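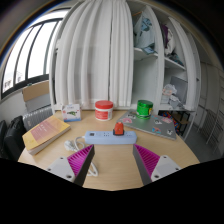 The round table by the window, with the pale blue power strip and the red-orange adapter

Visit to Zovinau, 17 December 2025

Zovinau is a shared workspace on the second floor of a former school building. It opens its doors to visitors twice a year, and I went to the winter edition with Pieter Cuypers, who is looking for a place to work two days a week. The first open day was in October and we both missed it.

We were let in by Jolien Maes, who runs the place. She gave us a floor plan and a price sheet and told us to start wherever we liked. The whole floor measures 1,468 square feet, split into 4 rooms. Two are for quiet work, one is for calls, and the last is the common room, where we spent most of our time.

The common room has a round table in light wood near a wide window with dark frames. A long white curtain hangs behind the table, and there is a white shelving unit on the right. The radiator is under the window, so I would pick a chair on that side in winter. The light is good. I read the whole price sheet there without looking for a lamp.

Things were out on the table when we sat down: a thick yellow book, a jar with a red lid, a closed laptop covered in stickers with a green container standing on it. It looked like a table people use, and I prefer that to the bare desks at Stevens, which we visited the month before.

Power was Pieter's main question. He carries a laptop, a second screen and a phone charger, and he has worked in places where you have to book a seat near the wall.

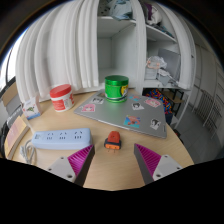
At Zovinau the strips go on the tables and you move them to where you need them. The one on the round table is light enough to slide across with one hand. Members who come from abroad bring their own adapters, and Jolien keeps a few spares in a drawer in the call room. She asks people to unplug everything at the end of the day and put the strip back on the shelf. Pieter thought that was fair. I would like longer cables.

The quiet rooms are plain. Each has a row of desks along one wall and a carpet that takes most of the noise out. The call room is small and gets warm with the door shut. Coffee is included, lunch is not, and the closest place to eat is Jendidon, on the corner, where we had soup afterward.

The building has a bike room but no elevator. The stairs are steep, so ask about the goods entrance at the back if you are bringing a monitor.

Pieter has signed up for a trial week in the new year. I am keeping my desk at home for now.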